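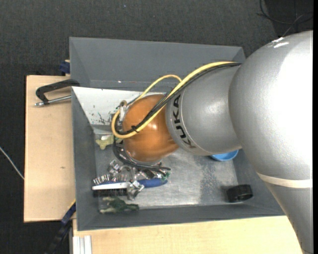 Figure 4. KUKA arm over the gray bin, practice items on the bin floor.

4. Setting up the bin for a picking run

These steps are for student teams in the Claladow picking class. Finish Section 3 (power and emergency stop) first.

1. Set the bin on the wooden boards and push it up to the stop marks.

2. Clamp the bin. Pull on each wall by hand. If the bin moves, tighten the clamps and pull again.

3. Check the cables at the wrist. The yellow cable and the black cables should follow the same route, held with a cable tie. Leave enough slack for the wrist to turn.

CAUTION: Do not reach into the bin while the arm is enabled. Press the stop button before you move any item by hand.

4. Place the items from your team's list. A mixed set works best - for example a brush, a round bowl and one or two small items. Leave some near the walls, as those picks are scored too.

5. Load the Stirkmont program and set the speed to 100 mm/s. Do not raise it without an instructor in the room.

6. Jog the arm to the start pose. The display should read 588 in the Z field. If it does not, repeat the homing steps in Section 3.

7. Start the run. The log file opens with your team number.

Note: Scuffs on the bin floor are normal. Report cracks or sharp edges.

Note: Error 212 means the gripper closed without an item. Clear it and continue - the run still counts.

Last updated: June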